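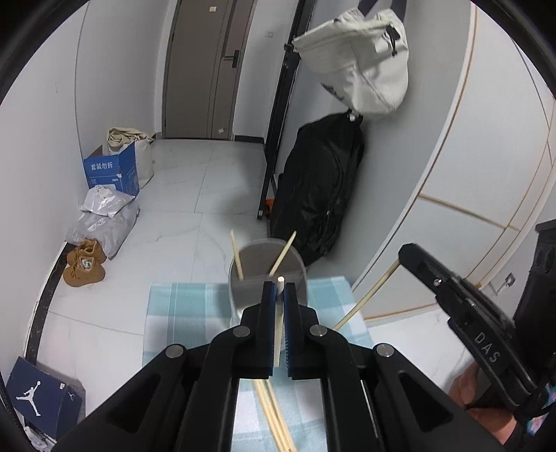 3.2 Storing long utensils upright

The second group of tasks concerned things that are longer than the vessel they are kept in. Chopsticks are the most common case in the Zullthorpe homes, where many households keep them standing in a cup or jar near the table. We asked how people fill such a cup, and how the sticks already in it affect where the next one goes.

Figure 2 shows a clear glass cup on a checked cloth, with two wooden sticks leaning in it in different directions. With so few sticks, each one rests against the rim at a slant and takes up much more of the opening than its thickness would suggest. A third stick may then cross the others and come to rest higher than they do. As the cup fills, the sticks hold one another closer to vertical and the problem becomes smaller.

Participants kept to one of two habits. The larger group, 39 households, put sticks in singly and straightened the bundle at the end. The rest gathered a handful first, tapped the ends level on the table and lowered them in together. The second habit was quicker but depended on a wide opening, and it was rare where the cup was narrow. Lahtinen reports a similar split for knitting needles, though in that study the containers were all of one width.

Cloths under the cup were common and were mostly there to protect the glass. A soft cloth also made a light cup easier to tip when a stick was pushed in at an angle, a point we return to in Section 4.

Figure 2. Wooden sticks in a clear glass cup, set on a light blue and white checked cloth.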